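Workshop tips from the Jollunico robotics club

Our spring project is teaching the arm to work inside an old desktop, and we love it! A few things worth passing on:

Lay the tower on its side and take the panel off first. The gripper needs a clear way in from above.

Move loose cables away from the socket before you run anything.

Go slowly near the socket lever. We run at 30 percent speed there, and Sepehr Farahani keeps a hand on the stop button.
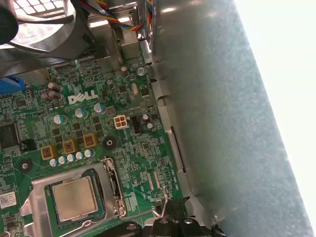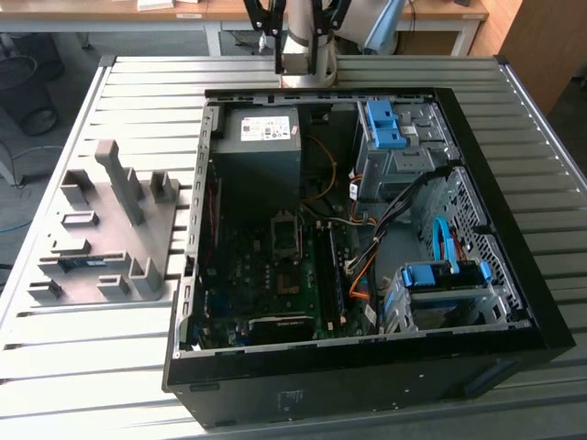 Inside the Dell board, close up, and the open tower on the slatted table

Save your arm positions after every good run. We lost 56 of them in February (ouch!) and now keep 3 copies.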